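How to Check a Report of a Militant Leader's Death Before Sharing It

Reports that the head of an armed group has been killed often circulate for days before any authority confirms or withdraws them. In some cases the same person is reported dead several times over a period of years. This guide sets out the procedure used by the Maddocks news desk when a claim of this kind is received. It is intended for community editors, newsletter writers and members of the public who wish to assess a claim before passing it on.

Step one. Find the first report

Search for the name of the person together with words such as "killed," "dead" and "wounded," and sort the results by time. Continue until you reach the earliest item. Many articles that look independent repeat a single wire story or a single social media post. In one exercise held in August, trainees at our Planddale office collected 297 items on the same claim and traced all but 3 of them to one radio bulletin.

Record the time of the first report, the language in which it was made and the exact words used. A statement that a commander "was targeted" differs from a statement that a commander "was killed." Translations frequently lose this difference. Where possible, ask a second speaker of the original language to read the passage.

Step two. Identify who is making the claim

Place the source in one of the following groups and write the group beside each item in your notes.

Government or military of the country concerned
Foreign government or military
The armed group itself
A rival armed group
Local residents or local officials
Unnamed security sources

Each of these may have direct knowledge, and each may have an interest in the outcome. A rival group may announce a death to attract defectors. An army may announce one to show progress before a budget vote. The group itself may stay silent while it settles the succession. The presence of an interest does not make a claim false, but it should be noted.

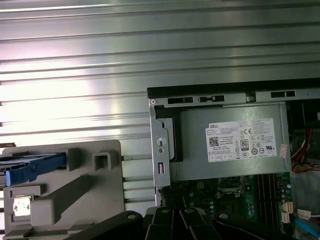
Unnamed security sources require particular care. If an article cites "a source familiar with the matter," look for a second outlet whose reporters have spoken to a different person. Two articles quoting the same unnamed official count as one source.

Step three. Compare the place and the time

Write down where the death is said to have occurred and when. Check the place against a map and against earlier reports of fighting. If a clash is said to have taken place near a named village, local reports of displacement, road closures or hospital admissions may be available for the same dates. Spellings of village names vary widely, and all common spellings should be searched.

Disagreement over the date by a day is normal. Disagreement over the district, or over whether the person died in an air strike or by his own hand, indicates that at least one account is wrong and that the claim should be held.

Step four. Examine any recording or photograph

Audio and video released after a reported death are often offered as proof of life. Establish whether the speaker refers to an event that can be dated. A recording that mentions no recent event may have been made months earlier. Photographs of a body should be searched in at least 2 reverse image tools, as pictures from other conflicts are regularly reused. Do not republish such photographs.

Step five. Choose your wording

Until confirmation is available, attribute the claim in the first sentence. Acceptable forms include "The army says it is investigating reports that" and "A rival faction has claimed that." Avoid "reportedly" standing alone, as it does not tell the reader who made the report. If the person has been declared dead before, state this within the first 100 words.

Confirmation, for the purposes of this guide, means a statement from the group itself together with one from an independent authority, or a published forensic identification. The Sturkosov checklist, which many small newsrooms follow, accepts either statement alone. We consider the stricter rule more suitable for outlets without staff in the region.

Step six. Return to the story

Set a reminder to review the item after about two weeks. If the claim has been withdrawn, correct the original article at the top and give the date of the correction. Readers who arrive through a search engine will otherwise find only the first version.

Last reviewed Thursday, September 26, 2024

Comments

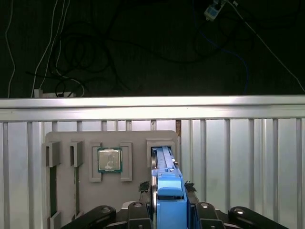 Prorkgate reader: I would add the group's own magazine or radio station to step two. In my experience a death notice can appear there long before any government says a word, and very few people look.

Unsigned: Is the stricter rule in step five workable when the group never issues statements at all? Some splinter factions have no spokesman.

Maddocks news desk: In that situation the claim remains attributed for as long as necessary. We have left items in that form for more than a year.

Unsigned: Thank you. Could the spelling advice in step three be made into a separate page? I spent an evening searching for one village under the wrong name.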